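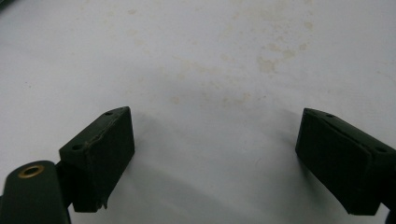 4.2 Stains, Blame and the Shared Table

Figure 3. Faint tan stains on a pale white surface. The darkest blotch is near the middle of the cluster; a paler band lies below it.

We turn now to the mark itself. Much of the writing on shared housing treats conflict as a matter of rent, noise and overnight guests, and these did come up in our interviews at Patusstead and Jernlow. They came up briefly. What residents wanted to talk about, at length and often with gestures, was who had left what on which surface. A tan smudge of the kind shown in Figure 3 would hardly interest a person living alone. In a house with a written cleaning agreement it can last a whole season as a topic.

The two houses handled such marks differently. Patusstead used a rota, taped inside a cupboard door, under which each resident took the kitchen for a week. Jernlow had no rota and was proud of this. Its residents described their system as "just noticing," and all of them reported that they noticed more than the others did. We were unable to reconcile these accounts arithmetically and did not try very hard.

Under the rota, a stain belonged to a date. Residents at Patusstead seldom asked who had spilled the tea; they asked whose week it had been. One resident, who had been away for most of her week, was still held answerable for a ring on the counter and scrubbed it on her return, with what she called "a certain amount of noise." The arrangement struck several people as unfair, and they voted to keep it.

At Jernlow a stain belonged to a person, and the evidence was whatever came to hand. Color mattered a great deal. Brownish marks were put down to the coffee drinkers, yellowish ones to a single resident with a fondness for turmeric, and anything pale enough to be debatable was said to have been there when everyone moved in. This last category grew steadily over the study period. By August it took in most of the kitchen.

Age was the other line of argument. Residents in both houses held firm views on how long a mark had been in place, though they rarely agreed, and a faint stain invited more certainty than a dark one – possibly because a dark one tended to get wiped before the discussion could begin. Kulkarni's early work on dormitory refrigerators found much the same pattern with unlabeled leftovers, and suggests that residents date an object by when they first became annoyed with it. Our interviews fit this reading well.

Money entered the picture only once. When Jernlow's lease came up for renewal, the letting firm, Soltley, proposed to keep 2,000 dollars of the deposit for "surface deterioration." Residents who had not agreed on a single stain in months now wrote a joint letter holding that all of them were normal wear. The letter ran to 2 pages and was, by some distance, the best-organized piece of shared work we recorded in either house. The attributions of blame resumed shortly after it was mailed. We take up the deposit dispute again in Section 5, where it is set beside the matter of the shower curtain.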